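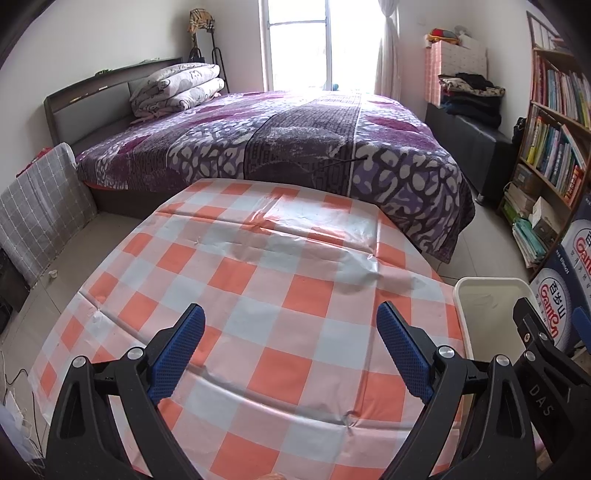

**Daikon pickles smell like a drain. Toss them?**

Quick-pickled a pound of daikon in rice vinegar and sugar, in a Cavano jar. Opened it after two days and the dog left the room. Tastes fine – sharp, a bit sweet. Is it off?

*nostevholm65*

---

Perfectly normal. Daikon gives off sulfur when it's cut and salted, and a shut jar saves it all up for you. Leave the lid off for 60 minutes in the fridge, then taste again. If it's slimy or fuzzy, out it goes.

*Wulent*

---

I salt mine first and pour off the water. Helps some. My fridge has still smelled since February.

*aryee300*

---

just buy them

*radish1246*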